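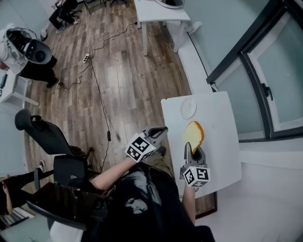 A slice of bread held upright over a white table, with a round plate beyond it.

Chapter 6
How Much History Goes in the Novel?

I love research, and I should admit that before we go any further. Put me in a reading room with a box of old shipping receipts and I'll forget to eat. When I was working on my first historical novel, The Skustberg Ferry, I spent most of a winter in the Probert Library in Tekthorpe, and I came home with 19 notebooks and around 800 index cards. I had the price of lamp oil. I had the names of all the ferry landings, plus two landings that were planned and never built (I was very fond of those two). I had a complete list of what a deckhand was allowed to carry aboard in his own bag.

Then I sat down and wrote the first draft, and I put nearly all of it in.

My editor was kind. She mailed the manuscript back with small pencil ticks in the margin, and it took me an afternoon to work out what the ticks meant. Each one marked a place where she had stopped seeing my ferryman and started seeing me at my desk, turning over a card. The opening chapter ran to 40 pages, and the ferry didn't leave the dock until the last of them. I'd been so proud of that chapter! It had the whole history of the river toll in it.

The published book is 284 pages long. The toll gets one sentence, and it's spoken by a man who is angry about paying it.

This chapter is about how you get from the first version to the second. We'll look at three jobs that a historical detail can do in a story, and we'll spend some time on details that do no job at all but are hard to give up. In Chapter 5 you collected material for a setting of your own. Keep those notes close by, since you'll be cutting them up later (I mean this literally, so make a copy if you're attached to them).

What the character would notice

The first question I ask about any detail is who in the story is looking at it. People don't notice what they see every day, or they notice it only when it's wrong. A baker in 1850 doesn't think about how her oven works. She thinks about the cold spot at the back left, and about the boy who keeps forgetting to rake the coals. If I let her explain the oven to me from the beginning, I've turned her into a museum guide, and she has bread to get out.

Try this with a scene from my second book, Borkley. Borkley is a mill town, and the main character has worked in the mill since she was a girl. In an early draft I had her walk through the gates and take in the size of the building, the number of windows, the noise. All of it was accurate. It was also exactly what a visitor would notice, and she wasn't one. In the final version she walks in with her head down, steps over the broken drain cover without looking, and gets annoyed that someone has moved her stool. Readers have told me they could hear the looms in that scene. There are no looms in it! They come in two pages later.

So give the big, wide view to the newcomer, if you have one. Give the stool to the person who sits on it.
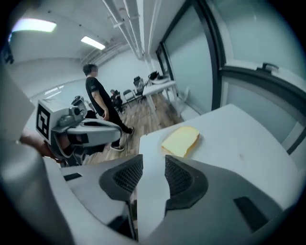

Rooms are where historical novelists most often lose their nerve. We worry that the reader won't believe in the year unless every surface in the place has been dated and labeled, so we furnish, and furnish some more, and the people in the story stand around waiting for the movers to finish. I'd like you to practice on a plain modern room first, before you go anywhere near a parlor or a castle kitchen. Take the white table in the picture, with its flat top and the glass wall to the right of it. How would you write that for a reader two hundred years from now? My guess is that you'd want to explain the glass. You'd tell the reader how common it was, and how it was made, and what it cost. But a character sitting down to eat at that table would be thinking about which side to sit on, and whether she wanted to face the glass or have it at her shoulder. Start there, and see how far you can get before you truly need a fact.

You may find you need one quite soon, and that's fine. I'm not against facts, and I get impatient with teachers who tell students to hide all their research, as if readers of historical fiction didn't come to the shelf partly to learn something. I do! I learned most of what I know about salt from a novel. The trick is in the timing. A reader will happily sit through a page on salt once she knows that the family's whole season depends on the price of it. Give her the same page at the start and she'll skim.

Before you read on

Take one page of your setting notes from Chapter 5 and read it through with two colored pencils. With the first, underline anything your main character would notice on an ordinary morning. With the second, underline anything a stranger would notice. Some lines will get both colors and quite a few will get neither. Don't throw the bare ones away yet. We'll come back to them in the section on arguments, where a surprising number of dull facts turn out to be useful once somebody in the story disagrees about them.

Then write half a page in which your character comes into a room she knows well and looks for something she has lost. Use no more than two of your underlined facts. If you can get by with one, try it with one.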